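Grasthorpe House Laundry and Folding Room
Safety and Housekeeping Checklist, with Comments
Completed by: Yara Harb
Date: 5 June 2022
Copy to: Meron Gebretsadik, Eltmont office

Marks used: OK, Needs attention, N/A. Please read the comments as well as the marks, as I do tend to put the useful part there.

1. FLOOR AND WALKWAYS

1.1 Floor dry and free of lint, hangers and dropped socks. OK
Very nice to see. There was one hanger behind the door, which I hung up myself while I was there.

1.2 Walkway from door to folding table clear. OK

1.3 Mat at the washers lies flat. Needs attention
The corner nearest the second washer has started to curl again. We taped it in September and the tape did a good job for a long while, but it has had its day, and I would much prefer a new mat to another round of tape. Meron, could you add one to the next Sleiman order? The same size as before will be fine.

2. WASHERS AND DRYERS

2.1 Lint screens cleaned after each load. OK
All clean when I pulled them. Thank you to whoever has been so faithful about this!

2.2 Dryer vent hose attached, no kinks or crushing. OK

2.3 Water supply hoses free of bulges and drips. Needs attention
Washer 2 has a little green crust at the cold connection. I wiped it and watched it through a whole cycle and didn't see a drop, but I would like somebody handier than me to put a wrench on it.

2.4 Detergent capped and on the high shelf. OK
The Skirnon powder now has its own tub with a lid that closes all the way, a great improvement on the torn box.

2.5 Load sheet filled in. OK
The sheet shows 101 loads since the last check, and only 6 of those have no initials beside them. Last time it was a good many more than that, so please pass along my thanks.

3. FOLDING TABLE

3.1 Table steady, no rocking. OK
I leaned on every corner, and then leaned on them all again with a good deal more of my weight. Solid as can be.

3.2 Surface smooth, no splinters or raised grain that could catch a knit. OK
I ran an old nylon stocking over the whole top, a trick I learned from my aunt, and it didn't snag once. The finish is holding up beautifully considering how much cotton gets dragged across it.

3.3 Stacks kept low and square. Needs attention (minor)
This is the one I always go on about, and I'm sorry, but I am going to go on about it again. A stack is only as good as its bottom layer. When something soft and slippery goes down first, the heavier things on top start to slide, and sooner or later the lot is on the floor and has to be washed a second time. Put the firm, flat pieces at the bottom, line the folded edges up on one side, and stop before you need your chin to hold the top in place.

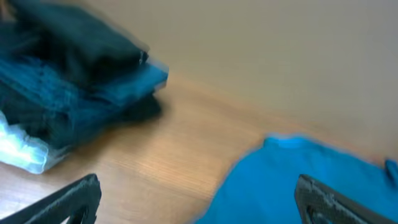
I would also ask that the folding be finished, or at least set aside, before a fresh load is tipped out on the table. It is so tempting to pile everything up together when the dryer buzzes, I know, and I have done it myself more than once. But that is how one person's shirt goes home in another person's bag.

3.4 Plastic bags off the table and out of reach of small children. OK
The bag hook by the door is being used. Do keep it up, especially on family mornings, when there are little ones under everybody's feet.

3.5 Room enough to lay a long garment out flat. OK
I'm happy with this. Stacks belong at one end of the table, so that the middle stays free for the actual folding. Long shirts want to go down full length, with the sleeves smoothed before the first fold is made. It takes a few seconds more and saves the ironing.

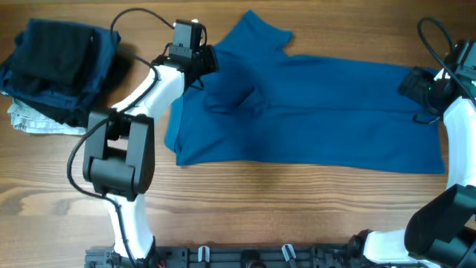

Item 3.5: blue shirt laid out lengthwise, folded stack kept to the left end of the table.

3.6 Pins, irons and scissors put away after use. OK
The iron was cold and on its rest with the cord wrapped loosely. The scissors were in the drawer where they belong.

4. LIGHTS, OUTLETS AND ALARM

4.1 All lights working. OK

4.2 Outlet covers unbroken, no extension cords in use. OK
I had a good look behind the dryers too, and there was nothing there but a button.

4.3 Smoke alarm tested. OK
Loud enough to bring two people in from the hall, for which I apologized.

4.4 Fire extinguisher gauge in the green, tag in date. OK

5. SHELVES AND LOST PROPERTY

5.1 Heavy items on lower shelves. OK

5.2 Lost property box emptied each month. Needs attention
Almost full. I know it is hard to part with a perfectly good cardigan, and there are several in there that deserve a home. Let's put up a note for residents and then send what is left to the clothing room at Eltmont.

SCORE
93 out of a possible 101 (the load sheet total being the same number is pure coincidence, and it made me check my arithmetic twice).

TO DO BEFORE THE NEXT CHECK
New mat at washers: Meron
Cold hose connection, washer 2: Meron to arrange
Reminder about stacks, to go up by the table: Yara
Lost property note and clear-out: Yara

Signed: Yara Harb
Received: M. Gebretsadik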